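Skadia hand-held gripper pair, from Elingate
Price: 1950 per pair. Spare jaw set: 166.

The pair is sold for recording work by hand, such as folding clothes, before you buy any robot arm.

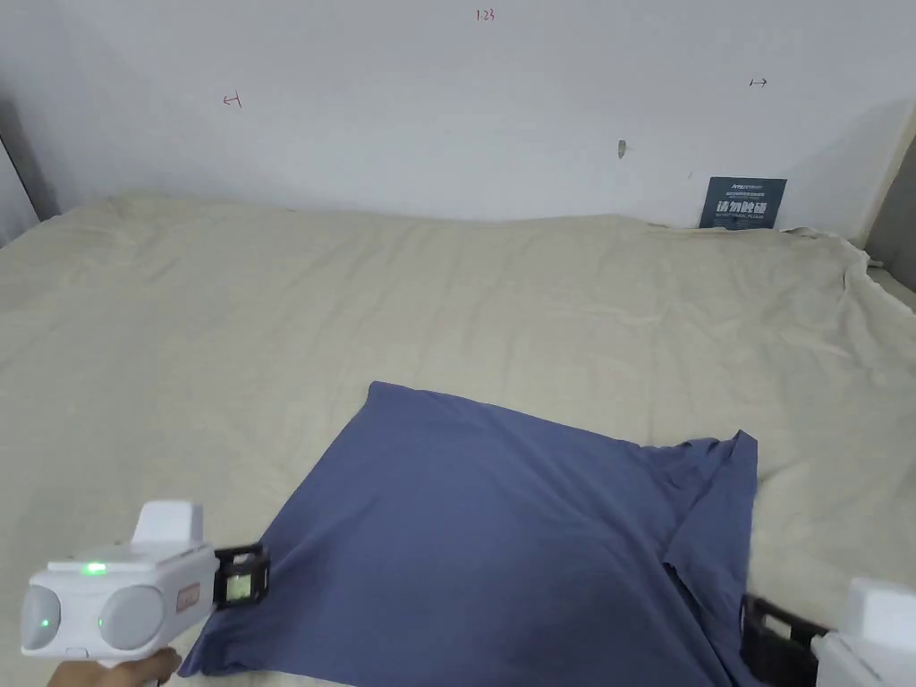

Narendra Pant wrote to us that he would budget for a second jaw set from the first day, as his team waited almost a month for theirs.

Pair with two spare jaw sets and a hard case: 2762. Orders before December ship at the old rate.
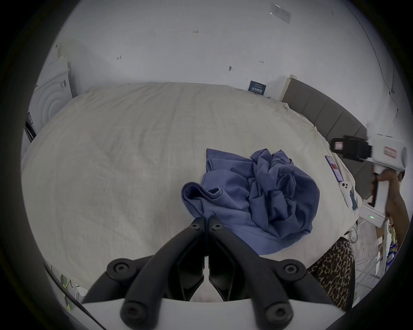
Black jaws on white base, with a blue shirt.

Please plan also the work place, not only the tool.
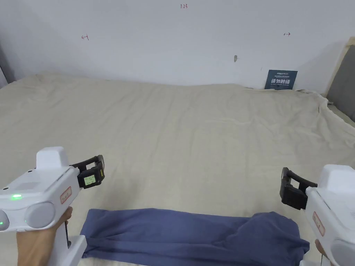

Training for two operators costs 839 and takes one morning. We advise to start with soft things. A dark blue cloth on a bed, with one gripper in each hand, is a good first task and needs no special table.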